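Legal Practice Skills
Handout 13: Preparing Witness Statements in Employment Claims
Course tutor: Roksolana Vasylenko

A witness statement stands in place of oral evidence in chief. It should therefore contain everything the witness would wish to tell the tribunal, in the witness's own words, and nothing that belongs in legal argument.

Structure
Number each paragraph and keep it to a single point. Begin with the witness's name, position and length of service, then set out events in date order. Refer to documents by their page in the agreed bundle – for example, "see page 43".

Case study
Students will work from the papers in Ishida v Grokton. The claimant was dismissed in September after raising a grievance with her line manager. The bundle contains the grievance letter, the notes of two meetings and the dismissal letter. The notes of the second meeting are unsigned, and students should consider who is best placed to prove them.

Common faults
Drafts often include opinion on whether the dismissal was fair. That is a matter for the tribunal. Drafts also tend to repeat the contents of letters at length – a page reference is enough.

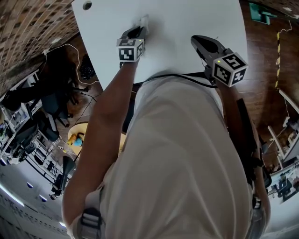 May a witness give evidence of what a colleague told her?
Hearsay is generally admitted in the tribunal, but it may be given less weight. The statement should name the colleague and say when the conversation took place.

Submission
Draft statements are limited to 1070 words and are due on Oct 30, 2019. This exercise carries 30 percent of the module mark.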